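# 手持夹爪采集的示教数据,回放时末端总是偏,该从哪里查?

任务是在书店阅读区的圆桌上挪动桌面立牌。 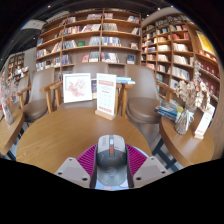 ## 问题描述

**灰鹭**

用手持夹爪做人工示教,不接机械臂,采集完再训练策略,部署到六轴臂上。目前的任务很简单:夹住亚克力立牌的木底座,移到桌子另一侧放下。

已有数据:

- 示教 98 条,三个人轮流采
- 轨迹由视觉惯性里程计恢复,腕部鱼眼相机
- 训练用 Kullero 的默认配置,只改了图像裁剪

现象:接近阶段基本正常,闭合前末端停在底座靠外的位置,夹到底座边缘,有时直接夹空。偏差方向比较一致,都往桌沿一侧。同一条示教轨迹直接回放(不经过策略)也偏,只是幅度小一些。

已经重新标过一次相机内参,没有改善。周围书架纹理很多,我原本以为定位不会有问题。想请教排查顺序,另外要不要换成遥操作重采。

---

**Analyn Pangilinan**

直接回放也偏,先别动策略,问题在数据或坐标变换里。按下面的顺序查:

1. **手眼外参。** 手持夹爪上相机到指尖的变换,和装到机械臂上之后相机到法兰的变换,是两套数。很多人标了前者,后者直接抄 CAD。指板拆装过一次,螺钉孔的间隙就足够带来偏差。做法:指尖顶住一个固定点,绕该点转动夹爪,看恢复出来的指尖坐标散开多少。

2. **时间同步。** 图像时间戳和夹爪开合量的时间戳如果差几帧,会表现为“还没到位就闭合”。你说偏差方向一致,而示教时如果总是从桌沿一侧接近,这两件事是吻合的。把接近速度放慢一半,采 4 条做对比,偏差跟着变小就是同步问题。

3. **鱼眼模型。** 内参重标没有改善不代表模型选对了。用普通针孔加径向畸变去拟合鱼眼,中心区域重投影误差会很好看,边缘不行。指尖恰好在画面下方。单独统计下三分之一区域的误差。

4. **里程计。** 书架纹理多是好事,但远处书架对平移不敏感,近处桌面是浅色木纹,特征少。建议在桌面上贴标定板,建图时先扫一圈,采集时可以撤掉。地图尺度用标定板边长核对,不要只看轨迹是否平滑。

至于遥操作:如果第 1、2 项查出问题,换遥操作只是绕开了,部署时外参还是错的。遥操作的好处是动作直接记在关节空间,没有里程计这一环;代价是慢,操作者没有手感,夹轻的东西容易推倒。这个任务我会继续用手持。

补充一点,透明亚克力在深度和视觉特征上都不可靠,示教时让指板对准木底座,三个人的夹取位置要统一。夹法不统一,策略会取中间值,那个中间值可能什么都夹不到。

---

**老曹不加班**

换遥操作吧。我们之前用 Grorholm 的主从臂,采了一周,没碰到过这种事。手持的误差来源太多,查起来没完。

> **灰鹭** 回复:主从臂现场放不下,桌子之间只够一个人站。而且店里只给上午开门前的时间。
>
> **老曹不加班** 回复:那用手柄也行。
>
> **Analyn Pangilinan** 回复:手柄控制六个自由度,放置阶段的姿态会很难看,98 条里能用的不知道剩多少。

---

**kd_tree**

楼上第 2 项大概率就是。我遇到过几乎一样的情况,开合量走串口,主机收到才打时间戳,图像用的是相机内部时钟。两边开始时对齐过一次,之后各走各的,录得越长差得越多。

检查方法:对着相机快速开合夹爪若干次,从图像里提取指板间距,与记录的开合量做互相关,峰值位置就是延迟。录制开头和结尾各做一次,两个值不同就是时钟漂移,只减一个常数没用,要做线性校正。

另外看一下裁剪。如果裁掉了下方的指尖区域,策略就看不到指板和底座的相对位置,闭合时机只能靠猜。这可以解释为什么策略的偏差比直接回放更大。

---

**灰鹭**

更新一下,2024-04-27。

按 kd_tree 的方法测了,开头和结尾的延迟确实不同,做了线性校正。直接回放的偏差明显减小,仍有一点残余,方向没变。

绕点转动也测了,指尖坐标散得比预期大,左侧指板的螺钉有松动。拧紧后外参重标,机械臂那一侧也重新标了,之前那一侧确实是抄的 CAD。

旧数据里螺钉是什么时候松的无法确定,最近一批准备丢掉重采,早期的先留着。裁剪已经改回保留下方区域,新模型还在训练,结果出来再发。

> **kd_tree** 回复:早期那批也抽几条回放看看再决定,不要整批留。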